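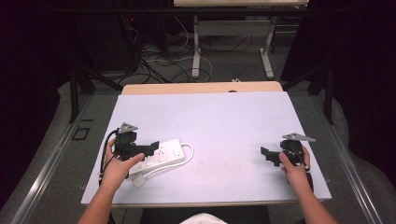

**How long should the cord of an extension lead be for a home desk?**

Two metres is enough when the wall socket is behind the desk or next to it. Measure along the floor and up the leg, and add a little for moving the desk.

— Rarnness

---

**gerolitz_k** wrote:

I don't agree with two. My desk is 182 cm wide and the socket is on the wrong side, so I bought three metres and I am glad of it. With the short one the cord was hanging in the air and my foot found it every morning.

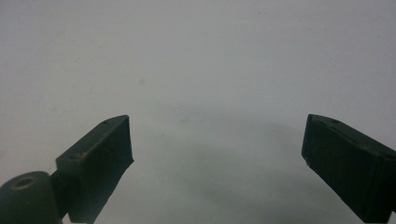 Also I prefer to have the sockets on top of the desk, at the back. Under the desk I must go on my knees each time I charge the telephone, and my knees are not so young.

---

**Brutia** wrote:

On top it collects dust and looks untidy. I screwed mine under the desk in November and I don't miss it. For the telephone I leave one charger always plugged in.
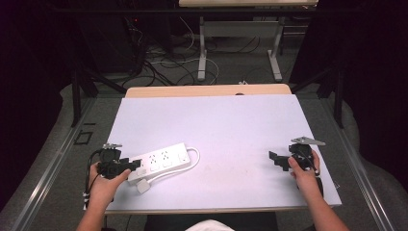 *White strip, switch at the right end, cord in a loop.*

---

**Troels Blöndal** wrote:

Both ways can be good, but please don't plug one extension lead into another, and never put a heater on it. Read the maximum load on the label first. A spare cord should lie loose — a tight coil can get warm.

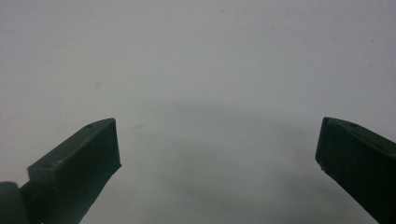

*Pale, smooth surface, a bit dimmer towards the bottom.*

---

**gerolitz_k** wrote:

No heater here, only the lamp and the screen. I still stay with three metres.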